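집안일 로봇, 가상 방에서 2,034번 연습하고 빨래 앞에 서다

입력 2022/04/15
글 생활기술팀

로봇이 설거지를 하고 수건을 개는 날은 언제 올까. 가정용 로봇 소프트웨어를 만드는 칸디타(Kandita)가 이번 주 중간 결과를 내놓았는데, 읽다 보니 기자도 모르게 의자를 바짝 당겨 앉게 됐다. 아직 사람 손을 따라오려면 멀었다. 그래도 작년 가을과 비교하면 정말 많이 왔다!

칸디타의 연구 과제 이름은 '에덴(Eden)'이다. 탁자 위에 고정한 팔 하나로 집과 매장의 잔일을 어디까지 할 수 있는지 알아보는 과제로, 수건 개기, 컵 옮기기, 진열대 채우기, 식탁 닦기 네 가지를 다룬다. 연습은 대부분 시뮬레이션에서 한다. 컴퓨터 안에 작은 방을 만들고 탁자와 로봇 팔을 놓은 다음, 빛의 방향과 벽 색, 물건 위치를 바꿔 가며 같은 동작을 되풀이시키는 식이다. 이번 발표에 담긴 시도는 모두 2,034번. 컵을 깨뜨려도 치울 사람이 필요 없으니 밤새 돌려도 된다(부럽다).

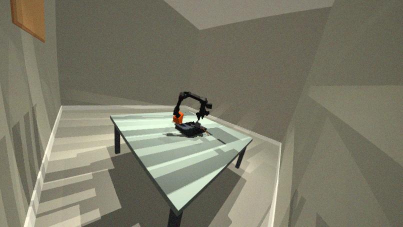
성적은 일마다 차이가 컸다. 손잡이 없는 컵을 집어 쟁반에 옮기는 일은 시뮬레이션에서 성공률 68%를 기록했다. 지난해 10월 첫 시험 때는 46%였다. 반년 만에 이만큼 올랐으니 개발진이 들뜰 만도 하다. 진열대에 상자를 채우는 일은 50%로, 두 번에 한 번꼴로 제자리에 들어갔다. 식탁 닦기는 움직임 자체는 매끄러운데 닦은 자리와 안 닦은 자리를 구분하지 못해 아직 점수를 매기지 않았다고 한다.

제일 어려운 건 역시 빨래다. 수건은 집을 때마다 모양이 달라지고, 한쪽 귀퉁이를 놓치면 처음부터 다시 해야 한다. 집게손가락 두 개로 천의 가장자리만 살짝 잡는 동작이 사람에게는 아무것도 아닌데 기계에는 엄청난 숙제다. 칸디타는 수건 개기의 성공률을 공개하지 않았고, 자료에는 "반으로 접는 데까지는 간다"고만 적었다. 반으로라도 접는다니, 한 번 더 접는 장면이 벌써 궁금해진다.

가상 방에서 배운 동작이 진짜 부엌에서도 통하느냐는 또 다른 문제다. 실제 탁자는 조금씩 기울어 있고, 창으로 햇빛이 길게 들어오면 카메라가 그림자를 물건으로 착각하기도 한다. 개발진이 시뮬레이션의 조명을 일부러 까다롭게 바꾸는 것도 그래서다. 밝은 띠와 어두운 띠가 뒤섞인 탁자에서도 컵을 찾아낸다면 웬만한 집 부엌은 견딜 수 있다는 계산이다.

매장 쪽에서도 관심이 있다. 생활용품점 쿠체(Coetzee)는 문을 닫은 뒤 진열대 한 칸을 로봇에 맡기는 시험을 준비하고 있다. 처음에는 크기가 같은 종이 상자만 다루고, 유리병과 봉지 포장은 직원이 계속 맡는다. 시험 중에는 직원 한 명이 옆에서 정지 단추를 들고 지켜본다. 당장 일손이 줄어들 단계는 아닌 셈인데, 쿠체 측은 무거운 상자만 덜어 줘도 허리가 반길 것이라며 기대를 나타냈다.

가정에서 쓸 제품의 가격이나 출시 시점은 정해지지 않았다. 칸디타는 다음 단계로 랜던(Landon)이라는 이름의 새 손끝 부품을 시험한다. 천의 두께를 느낄 수 있게 만든 부품으로, 수건 개기에 가장 먼저 쓰인다. 양말 짝 맞추기도 후보에 올라 있다고 하니 다음 발표가 몹시 기다려진다. 결과는 오는 여름에 나온다.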